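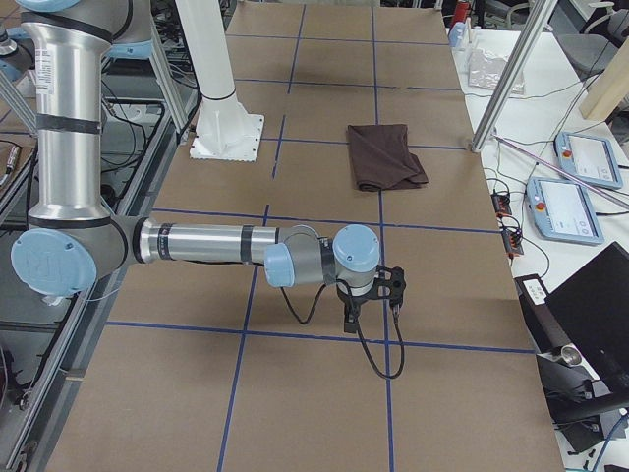

파란 테이프로 칸을 나눈 작업대. 표면에는 황갈색 판지가 깔려 있다.

준더스테드 헌 옷 장터, 올가을부터 '한 사람 한 칸'

준더스테드 읍이 해마다 가을에 여는 헌 옷 장터의 자리 배정 규정을 바꾼다. 읍은 2022년 9월 7일 낸 안내문에서 판매대를 같은 크기의 칸으로 나누고, 신청자 한 명에게 한 칸씩만 내준다고 밝혔다. 규정은 이달 장터부터 적용된다.

지금까지 장터의 자리는 먼저 온 사람이 임자였다. 여기서 '먼저'의 뜻은 해가 갈수록 넓어졌다. 재작년에는 새벽에 담요를 깔아 두는 사람이 나왔고, 지난해에는 전날 저녁에 빈 상자만 갖다 놓고 귀가하는 방식이 자리를 잡았다. 상자에도 권리가 있느냐를 두고 벌어진 말다툼은 개장 시각을 넘겨서까지 이어졌으며, 그 사이 손님들은 옆 골목의 빵집으로 흩어졌다. 빵집은 그날 매상에 대해 말을 아꼈다.

읍에 따르면 지난해 장터가 끝난 뒤 들어온 민원은 243건이다. 이 가운데 32건은 옷에 관한 것이었고, 나머지는 모두 자리 문제였다. 옆 사람 외투의 소매가 자기 쪽으로 넘어왔다는 내용도 있었다. 소매의 길이까지 적혀 있었다고 한다. 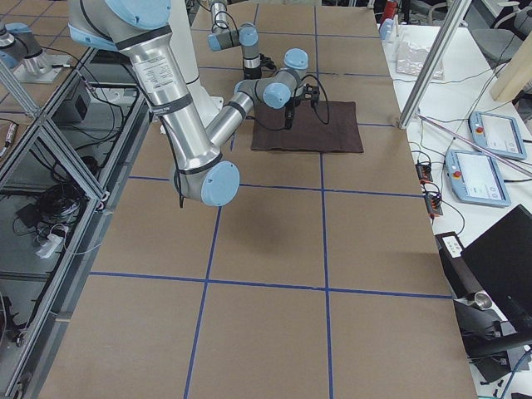
새 규정에서 읍이 가장 오래 붙들고 있었던 대목은 칸막이다. 처음에는 나무판을 세우자는 의견이 우세했지만 창고에 둘 곳이 없어 접었고, 분필은 비가 오면 지워진다는 이유로 탈락했다. 남은 것이 테이프다. 사진의 작업대처럼 파란 테이프를 가로세로로 붙여 큼직한 직사각형을 만드는 방식이다. 천이 테이프를 덮으면 경계가 가려진다는 약점도 사진에 그대로 드러나는데, 읍은 옷이 선을 넘을 경우 3분 안에 치우도록 했다. 시간을 누가 잴지는 안내문에 없다.

테이프와 깔개는 인근 톤덴의 포장재 상점 '비스'가 댄다. 비스는 장터가 끝나면 남은 테이프를 돌려받는 조건을 달았다. 쓴 테이프도 포함되는지를 묻는 읍의 문의에는 아직 답이 오지 않았다. 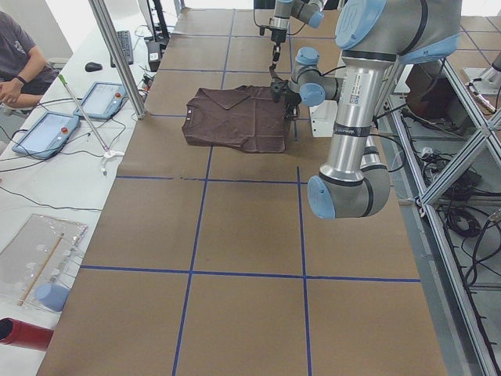
갈색 종이를 깐 긴 작업대 위의 짙은 갈색 티셔츠.

팔 물건에도 조건이 붙었다. 속옷과 한 짝뿐인 양말은 받지 않으며, 티셔츠는 목깃이 보이게 펼쳐 놓아야 한다. 값은 흥정할 수 있으나 같은 옷을 두고 2회 넘게 값을 올리는 행위는 금지된다. 지난해 회색 조끼 한 벌을 놓고 벌어진 일 때문이라고 읍은 설명했다. 더 자세한 설명은 없었다.

신청은 읍사무소 창구와 지역 소식지 '메뭄'에 실린 신청서로 받는다. 칸의 위치는 추첨으로 정하고, 당첨된 칸은 서로 바꿀 수 없다. 접수 첫날 창구 앞에는 문을 열기 전부터 줄이 생겼으며, 맨 앞자리에는 빈 상자 하나가 놓여 있었다. 읍은 상자의 신청은 접수하지 않았다고 밝혔다.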